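Rendlow open day: people wanted to fold, grip and ask awkward questions

Rendlow is holding an open day on Sep 3, 2024, and we need 22 people who would like to come and have a go with the equipment as well as look at it. Spectators are welcome too, but they will have to stand behind the tape and be envious.

Last time we did this, in January, we laid on a slide show and a tray of biscuits. The biscuits were rated more highly. So this year the slides have gone, and visitors will spend most of the afternoon at the stations doing the same work our own staff do: picking up clothes with a pair of hand-held grippers, moving them, folding them if the spirit is willing, and starting again. A robot is meant to learn from this sort of thing one day. It will have to be more patient than I am.

What you would be doing

You will be shown the grippers, given a short practice and put in a group of seven or eight. Each group gets a turn at the bed station and a turn at the tables. In between there is a talk from our Lemorberg office on how the recordings are used, with time for questions. Please ask some. The speaker has prepared for difficult ones and will be hurt if you only want to know where the toilets are.

Who we are looking for

Anyone over 18 with two working hands and a tolerance for laundry. You don't need to know a thing about robots. Left-handers are particularly welcome – we are short of them. If you fold shirts for a living, please say so when you apply, and try not to wince at the rest of us.

At the bed station, with the grippers in hand:

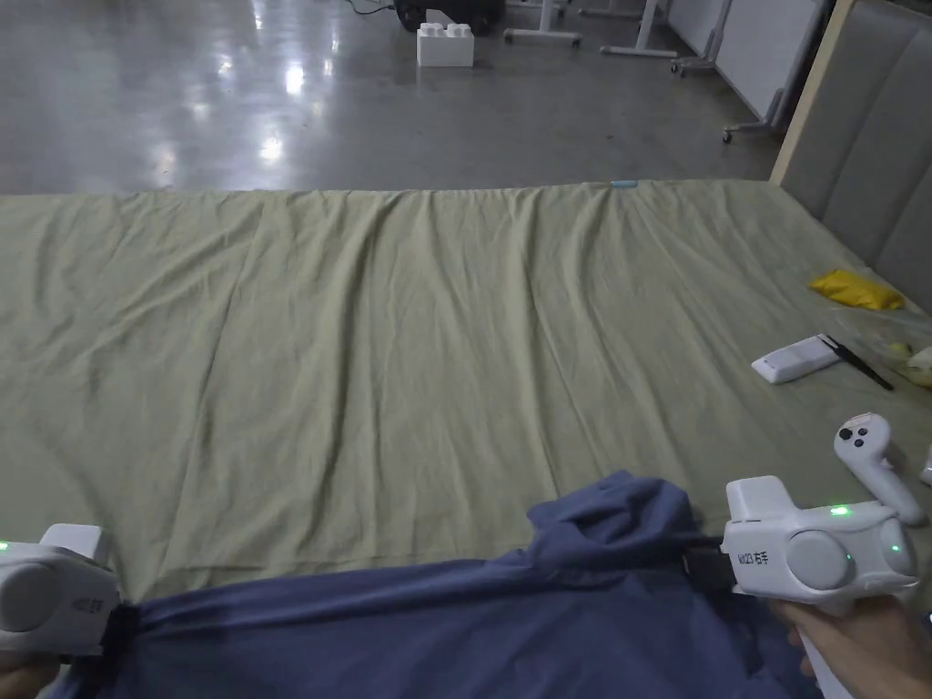
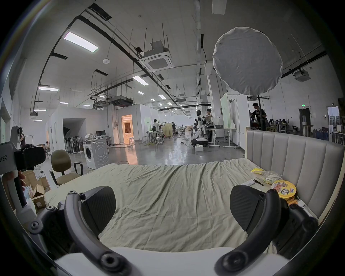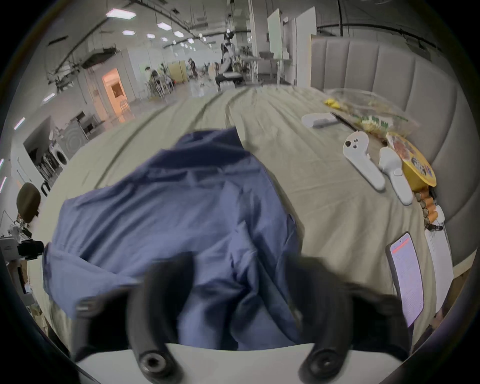

You will be on your feet for much of your turn, so wear sensible shoes and leave long scarves and dangling bracelets at home. We pay travel up to the usual limit and there is a hot lunch, which the Cardoso kitchen has promised will not be biscuits.

To apply, send a few lines about yourself through the form on the Rendlow visitors page and put "open day" at the top. If more than 22 of you write in, we will draw names and keep a waiting list.

Recent items
Heris stand: what we showed and what fell over
Part-time station assistant, Lemorberg
How to find us without using the goods entrance
Notes from the January open day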